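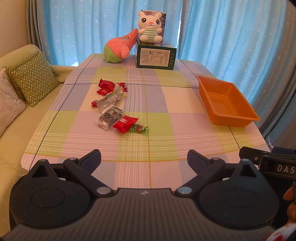
Figure 2. Layout for the packet task at the Brellstead open day: wrapped snacks on the left half of the table, empty basket on the right, hand-held gripper open in front.

4.2 Visitor demonstrations

The open day was held on Aug 22, 2023, in a furnished living room at the Brellstead site. We wanted to know how far people with no background in robotics could get with the hand-held gripper when they were given only a short spoken introduction. Staff from the Ivitz group had collected the July data in the same room, so the two sets could be compared without correcting for the setting.

Visitors were asked to move wrapped snacks from the table into the orange basket, one at a time. They could choose the order. The snacks differed in size and stiffness, from small candies to a puffy red packet and crinkled clear plastic. The plush toys and boxes at the far end were not part of the task and stayed in place as background. The cloth was also left on, although its plaid pattern made the edges of the clear packets harder to find in the recorded video.

Each visitor worked for 7 minutes. A member of the team stood nearby to answer questions but did not guide the hand. Florêncio Loureiro gave the introduction to every group from the same written text, which covered how to open and close the fingers, how to approach an item from above, and when to stop.

Over the day we recorded 1,391 grasp attempts. Of these, 213 were removed before analysis, mostly where the visitor had stopped partway to talk or had passed the gripper to someone else. Attempts that ended in a dropped packet were kept and marked as failures. Labels were added later in Isen by two annotators, and disagreements were settled by replaying the attempt together.

Small candies were the main source of failed grasps. Visitors tended to close the fingers too early and push the item along the cloth. Flat packets gave a different problem: several visitors pressed down on the middle, where a pinch at the sealed edge would have lifted the packet. The Echevarría protocol, which we followed for the staff sessions, tells operators to start at an edge. We left that instruction out on purpose.
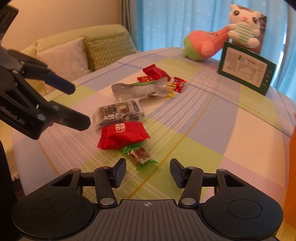 How much practice did visitors get before their attempts were recorded?

Each visitor made two practice grasps, both on the same packet, and recording began with the next one. The practice grasps are not included in the total given above.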